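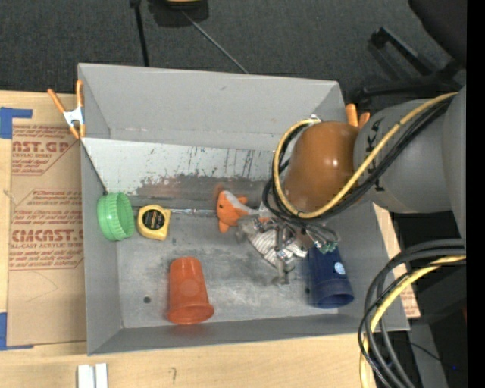 Gray bin with tape measure, plastic cup and green lid.

Check Valves and Steam Traps: Notes for Unit 3
January, by Margaux Texier
Print | E-mail this page
11 shares | 3 comments

These notes go with the second lecture on condensate lines. Bring them to the Clokeck lab session, because the worksheet refers to the section names.

Check valves

A check valve lets fluid pass in one direction and closes when the flow stops or reverses. It has no handwheel. The pressure of the fluid opens it, and gravity, a spring or back pressure closes it.

Swing check. A hinged disc hangs in the flow path. Pressure loss is low when it is fully open. It can slam if the flow reverses quickly, so it is a poor choice close to a reciprocating pump. In a vertical line it may be used only with upward flow.

Lift check. The disc rises off a seat much like the one in a globe valve. Pressure loss is higher. Check the body for the allowed mounting position before you draw it into a vertical line.

Spring-loaded disc check. Short, light, and fits between flanges. It closes before the flow has fully reversed, which cuts down on water hammer. Cracking pressure depends on the spring.

Cracking pressure is the upstream pressure at which the first flow passes. Students often mix this up with the pressure needed for full opening, which is higher.

Steam traps

A trap drains condensate and holds back live steam. Most also vent air, some much better than others.

Thermostatic traps respond to temperature. Balanced pressure types follow the saturation curve. Bimetal types follow it less closely and are slower.

Mechanical traps respond to density. The float type drains continuously. The inverted bucket type cycles, and it needs a water seal to start working. If the seal is lost, it blows steam.

Thermodynamic traps use a flat disc over a seat. They are small and tolerate superheat. They do not work well against high back pressure.

Where a trap lifts condensate into an overhead return, put a check valve downstream of it.

Worked case: the Irari line

The line in the handout has 300 feet of main and a drip leg ahead of the control valve. The original trap at the leg was a thermodynamic type discharging into a shared return. Back pressure in the return was 40 percent of inlet pressure. Lebrun's notes suggest a float trap with an air vent. Write down why, and say what changes if the line is outdoors in freezing weather.

Reading: Cleron, chapter 11, up to the section on sizing. We will do sizing next time.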